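Sosivex Learning Materials Fund
Interim report, Atholm site
March 22, 2026

The grant supports the sorting and boxing of wooden and plastic counting pieces for loan to elementary classrooms. In this reporting period 3,147 pieces were checked, and 773 were set aside for cleaning or repair. Spending remains within the approved budget - the only change is a transfer of $2,000 from printing to storage, agreed with the Fund in advance.

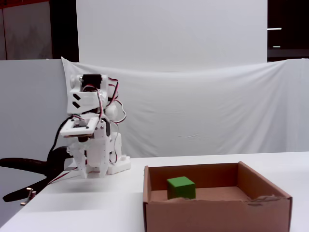 Packing has moved to plain cardboard boxes, replacing the lidded tubs named in the original proposal. The boxes are cheaper, fold flat for return and can be relabeled when a set changes. Each is placed open on the white tabletop and filled one piece at a time, beginning with the cubes; the box shown holds a single green one. Sets are checked against the Bhatt list before closing.

To date, 63 boxes have been delivered to the Skaltunby store. Two items remain open: replacement pieces are on order, and the loan form needs a line for missing parts. Both are due for completion in April, and the final statement of costs will follow.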